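Leave Room by the Sink 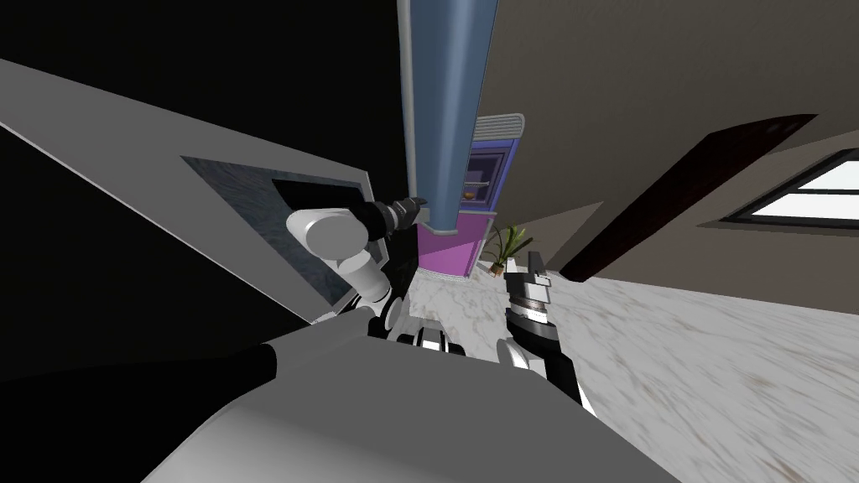 MOTVILLE, August

Kitchens keep getting bigger and the part we work in keeps shrinking. My last apartment in Jarnham had 18 inches of clear counter next to the sink, and I cooked there every night. The new place has a huge island, and the cooktop takes up the only good stretch.

Builders sell the island because it looks good on a tour. I would trade it for a plain run of counter and a deep sink. A friend paid $2000 extra for a stone upgrade and still chops onions on the table.

Ask where the wet dishes go before you sign anything.

Comments (2)

inton_reader: Same here. We dry pots on the dryer.

gravyboat: I like my island. The kids do homework on it.

Contact | © Motville Home Pages | Back to top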